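Search this site
Enter keywords
Print this page | E-mail this page

Vadport Touring Fund: Progress Report, July
From Selim Bilgin, for the Wamance tour

Hi Shahnaz,

I promised you'd hear from me before the second half of the run, so I'm writing at a kitchen table in Thibodeaux with my bass case for a footrest. Big news first: we've played four of the dates you helped pay for and we have three to go, and the new songs are holding up on stage far better than I dared hope when I filled in your application!

You'll remember the plan was to play the album straight through, in order. We did that at the first show and I have to own up that it dragged. Side two opens with a couple of slow ones back to back (great on headphones at midnight, less great when people have been standing since the doors opened), and I could feel the room drifting off to the bar. So Lenka Oravec and I sat in the van afterward and shuffled everything. "Low Ferry" opens now, the long instrumental closes, and "Salt Ledger" moved up to where it gets people singing. Lenka wrote a little accordion bit to get us from one key to the next, and that's turned into my favorite minute of the night.
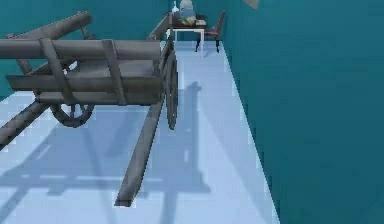

The money is where I said it would be, more or less. Van rental and gas came in a bit under the line in the budget, lodging went over. One of the places we'd been offered for free fell through the afternoon of the show, and we ended up paying for motel rooms at walk-up prices, ouch. I've covered that out of the gas savings and haven't touched what you set aside for the recording. Receipts are all scanned and Sunita Lindqvist has them in a spreadsheet, which she'll send separately with the mileage log. If you'd like that spending moved formally from one line to the other, tell me which form to use. I looked through the handbook and found two that might be right.

Merch is doing nicely. The vinyl arrived late, so we only had CDs and shirts for the opening night, but records have been on the table ever since and they're outselling everything else. We're low on medium shirts already. I'd like to reorder before the last leg, and that would come from sales, not from the grant.

The workshops were the part I was most nervous about. I've played bass for most of my life and never taught anybody a thing! Kobina Ayaaba ran the first songwriting session and I sat in the back and took notes, then I led the second one myself with his notes and mine mashed together. We gave everyone a line to start from and left them alone with it for a while, then went around the room. A few shy people passed, and that was fine. Somebody came up with a chorus about a parking meter that I've had in my head for days. I'll attach the sign-in sheets, plus the feedback cards, though I warn you the handwriting is rough.

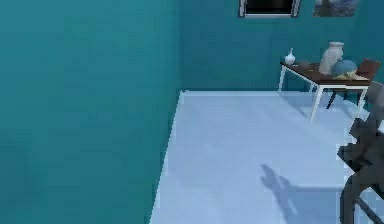
On the live recording - we're taping every show off the board, with a pair of mics out in the room. Toto (our sound engineer, goes by just the one name) thinks the third night is the keeper. I've listened to it a few times and the drums are terrific, but my vocal on "Salt Ledger" is flat for the whole second verse, so we may have to borrow that song from another show. The mixing time in the budget should still be enough. I'd rather not promise a release date until we've heard the remaining shows.

Turnout has been up and down. Two rooms were packed, one was decent, and one was a rainy night with a ball game on across the street. We played the full set anyway and I thought it was the best singing Lenka has done all year. I asked the others if we should change how we plug the last dates.

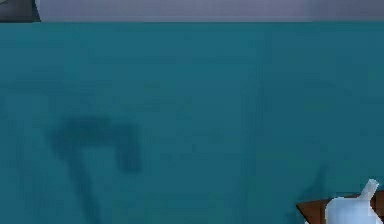

Kobina said we should quit spending on posters and get on local radio the morning of each show, even if it means getting up at six and playing one song half asleep. I think he's right, so that's what I'm setting up now, and the leftover poster money will go to the extra fuel for those early drives unless you object.

What I need from you: a yes or no on the budget lines, and the current version of your logo for the record sleeve. The one I've got is tiny and goes fuzzy when we blow it up. You're on the guest list for the last show, plus one, and load-in is at 4 if you want to come early and hear us argue about monitors.

Thanks again, truly,
Selim

Print this page | E-mail this page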